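Fixing a hand-held gripper that won't let go (or won't hold on)

Posted 14 December 2018

So your gripper closes fine with nothing in it, then you go for a shoe and it slides right off the toe. Mine did this for most of a week. I'd been blaming the grip pads, and I even ordered new ones from Derent before I found the real trouble, a pivot that was binding. Save your money and check the linkage first!

You'll need a hex key, a dry cloth, a little light oil and something smooth to practice on.

1. Lock the trigger or take your hand off it completely. I pinched a finger between two links doing this the lazy way, and it hurts more than you'd think.

2. Open and close the fingers slowly by hand, 10 times. Feel for a spot where things catch. Mine caught just before fully closed — a tiny hitch, easy to miss if you go fast.

3. Look at the brass rings in the pivot holes. They should sit flush and all look the same. If one has crept out, press it back with your thumb. Don't hammer it (I tried, and cracked a link).

4. Check the screw at the base of the finger block. Snug is good. If you crank it down, the plastic squeezes and the whole thing gets stiff again.
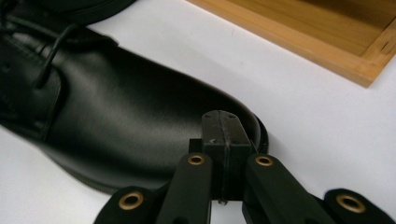
Finger block, right up at the toe of the shoe. Brass rings at the pivots.

5. Wipe the pivots, add one drop of oil to each, and wipe again. Keep oil off the finger faces or you'll be chasing a brand new slipping problem, and polished leather is slick enough already.

6. Now test on a real shoe. Close gently, lift an inch, hold, put it down. I keep a tally in my notebook, and before the fix I had 107 drops in 331 lifts, which is awful.

Still slipping after all that? Then go ahead and swap the pads.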